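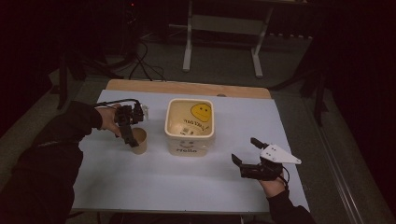
A plastic tub and a paper cup on a white-topped table.

Bronwood cafes to trial deposit scheme for takeaway containers

Cafes in Bronwood will start charging a $2 refundable deposit on reusable takeaway containers in May, under a six-month trial backed by the town council.

Customers who choose a reusable cup or tub will pay the deposit with their order and get it back when they return the container to any cafe taking part. Seven businesses have signed up so far, including Cocco on the main street and the bakery at Danis Arcade.

Single-use cups will still be available during the trial. Cafes can decide for themselves whether to charge extra for them.

The council has bought 2000 containers to get the scheme going. They will be collected each afternoon, washed at the community kitchen and returned to the cafes before opening the next morning.

Project officer Lucrezia Marchetti said a bin audit last winter found 987 disposable cups in the street bins along the main shopping strip in a single week.

"Most of them were in the bins near the bus stop and the park," she said. "People buy a coffee, walk a couple of blocks and they've finished it. We want there to be somewhere to hand it back at that end too."

A return point will be set up beside the library and will be open until 6 pm.

Ubaldo Bassi, who owns Cocco, said he was willing to give it a go but had some doubts about storage.

"We've got one shelf out the back and it's full of milk crates," he said. "If they pick up every day like they say, we'll manage. If they miss a day, I'm not sure where it all goes."

Containers that are cracked or badly stained will be taken out of use and recycled. The council will receive a report on return rates and washing costs when the trial ends.

Comments (4)

marg_t
Will they take the lids back as well? I've got a drawer full of lids with nothing to go with them.

Elov Street local
6 pm is no good for anyone on the late bus.

Pete R
Just bring your own mug. Been doing it for years.

jolene77
Does the bakery one include soup tubs or only coffee?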